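Notebook – bag packing / unpacking, wrist camera stack
August 1, 2024

Where I left things

Last entry ended with me grumbling about the grasp proposer on Drilturby, and I'm still on that, so skip ahead if you only want the controller changes. Short version for colleagues: the new segmentation weights are in, the approach planner has a new cost term, and the wrist view timing bug is finally nailed down (it was mine, sorry). The long version is everything below.

The task is the same one we've had since the planner rewrite. Paper gift bag, snack packets, small cell, two-finger gripper, wrist views only for the close-in part. Sounds like nothing! But a paper bag is a horrible obstacle to model. The walls flex, the mouth changes shape whenever something bumps it, and the handles are thin and white and wander all over the place. Our collision world was built for boxes and bins, and it wants every obstacle to be a tidy convex lump.

Segmentation

Swapped the Humphreys weights for the retrained ones this morning. The training set is 3,483 hand-labeled wrist views, which sounds like plenty until you look at how many of them have a handle crossing in front of a packet. Those are the ones I care about and there aren't enough of them. Handle class is better than it was. It used to merge with the inside of the bag all the time (white cord, white paper, what did I expect), and now it merges mostly when the handle lies flat against the inner wall.

The wall panels are still giving me trouble. They have ovals all over them, and the old weights loved to call a filled tan oval an object. I'd patched that with a depth check ages ago and then forgot about the patch, so when I turned it off to get a clean comparison I had phantom packets floating on the wall and spent far too long looking for a transform error. Patch is back on. There's a flag for it now in the perception config, called wall_reject, default true. Please leave it true.

The marble floor is less annoying than I'd feared. White veins occasionally get a sliver of "handle" label, but they're small and the connected-component filter eats them. I bumped the minimum component size a little and lost one real handle fragment on a replay, so I put it back where it was.

Packets are a mixed bag, no pun intended. Shiny wrappers blow out under the light and the mask gets holes in it, then the grasp proposer sees the hole's edge as a nice graspable ridge. I now fill any hole that's fully inside one packet mask before it goes to the proposer. Crude, but it got rid of the silliest proposals. Crumpled wrappers are the other half of the problem. A flat packet has a decent long axis and the proposer uses it happily, but a twisted one has no axis worth speaking of, and the answer flips from one view to the next. I've started averaging over a short window of views and holding the last answer if the spread is too wide.

Approach planning around the handles

Spent most of the day on this. The old planner treated the whole bag, handles included, as one padded box with the top open. Safe enough, but the padding ate the opening, so anything near a side wall was "unreachable" and the planner just gave up. The new version splits it up:

1. Bag body is a thin-walled open box, refit every time we get a fresh view from above.

2. Each handle is a chain of short capsules along the segmented cord. If segmentation drops out for a moment we keep the last chain and grow its padding until we see it again.

3. The fingers are checked one at a time instead of as a single block. I resisted this for ages on speed grounds and it costs much less than I thought. The payoff is that one finger can come down on one side of a handle with the other finger well clear, and the planner will find that on its own.

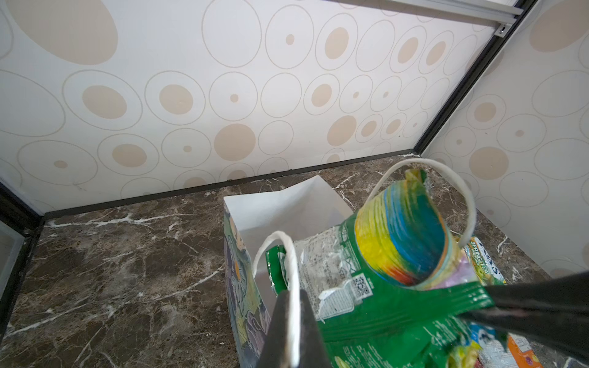 4. Contact with packets is allowed below the rim, contact with the handles never is, and contact with the bag wall is allowed but expensive. That last one is the new cost term. I tried a hard ban first and the planner went right back to giving up on anything near the side.

The wall cost weight is set to 4 for now. I swept it by hand and the behavior isn't very sensitive, except that low values let the planner lean on the paper as if it were a guide rail. Very clever, and no thank you. If somebody wants to do a proper sweep, the replay script takes a list of weights and writes one log per weight. You'll need the Wonditz branch until I merge.

One thing I don't love: the handle chain refit sometimes jumps between the near cord and the far cord when they cross in the view. The capsules then stretch right over the opening and the planner thinks the bag has a lid on it. I put in a limit on how far any capsule can move between updates and that mostly holds, but it's a bandage. A proper fix would track the two cords as separate things with their own identity. I've got a sketch of that on the whiteboard by the Mavbridge bench, so don't wipe it off please.

Grip control

Smaller changes on this side. The close command used to run to a target width, then wait for the force estimate to settle. With soft packets the estimate never really settles – the air inside shifts and the thing keeps giving – so we'd sit at the bottom of the bag until the timeout. Now it closes until the slope of the force estimate drops under a threshold or the fingers reach minimum width, whichever comes first, and then the lift starts slowly with the slip check running. I ran 12 picks with it before lunch with nothing else changed and didn't hit the timeout once. Not a study, just a sanity check, and all on the easy starting layout.

The slip check reads from the wrist view as well as the gripper. It picks a patch of the packet between the fingers and watches for that patch moving relative to the fingertips. Printed packaging is great for this because there's so much texture to lock onto. The weak spot is a fingertip covering most of the packet, in which case the patch ends up tiny and the tracker gets jumpy. I've made it fall back to the gripper signal alone when the patch is too small.

Holding a packet at a tilt was something I wanted to get on record too, because the placement code assumes the packet hangs in line with the fingers and that's often plain wrong.

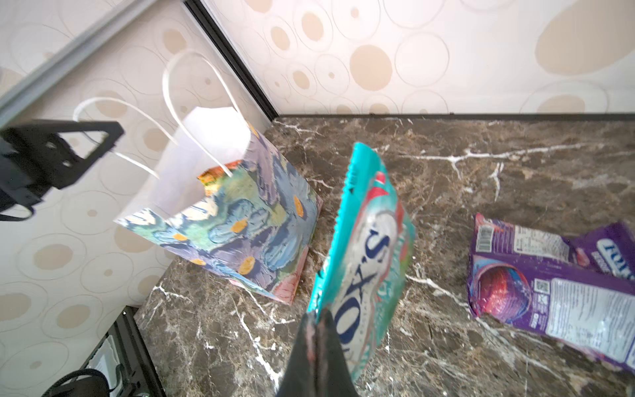
So the in-hand pose estimate has to come in before placement. I have a rough one running now. It fits a rectangle to the packet mask after the lift, takes the angle between its long side and the gripper axis, and hands that to the placement planner as an offset. The angle is decent. Position along the packet is poor when the fingers hide one end, so for now I only use the angle and pad everything else. Reading the print would help to tell top from bottom, but text comes through at every angle, upside down included, and the label reader we have sulks at anything that isn't close to level. I could rotate the crop using the fitted angle and run the reader on it both ways up. Cheap to try.

Placement also needs to know what's already lying on the counter. Packets that overlap come back as one big mask a good part of the time, especially if they're the same color, and the free-space map then has a fat blob in it. That's harmless for placing (we just avoid the blob) but terrible for picking back up, because the proposer aims at the middle of the blob, right on the overlap, and would take both. I added a check that rejects a mask much bigger than our largest known packet and asks for a second view from another height. It splits them some of the time.

The timing bug

Okay, confession. For around 2 weeks I've been blaming the calibration for a small sideways offset that showed up only in fast approaches. It was the timestamps. The wrist view was being stamped on arrival and the arm pose on capture, so whenever the arm was moving the two didn't belong together, and the faster it moved the worse it got. I'd even recalibrated over it, which made the slow approaches worse and the fast ones look okay. Lovely. Both are stamped at capture now, old calibration restored, and there's a startup test that wiggles the wrist and complains if the two signals don't line up. Anyone with logs from that stretch should treat the close-in poses as suspect. The overhead data is fine, it goes through a different driver.

Loose ends

Merge Wonditz once the replay tests pass on a clean checkout. They pass on my machine, for what that's worth.

Label more views with handles in front of packets. I'd like a decent batch in before the September freeze.

Try the rotate-and-read idea for packet orientation.

Give the two handle cords separate tracks (see whiteboard).

Check whether the slope threshold for closing needs to differ for stiff packets. I have a hunch it does, and the config only takes one number at the moment.

Drilturby's log viewer still draws the handle capsules in the same gray as the bag walls, so you can't tell them apart. I'll change the color when I'm next in that file.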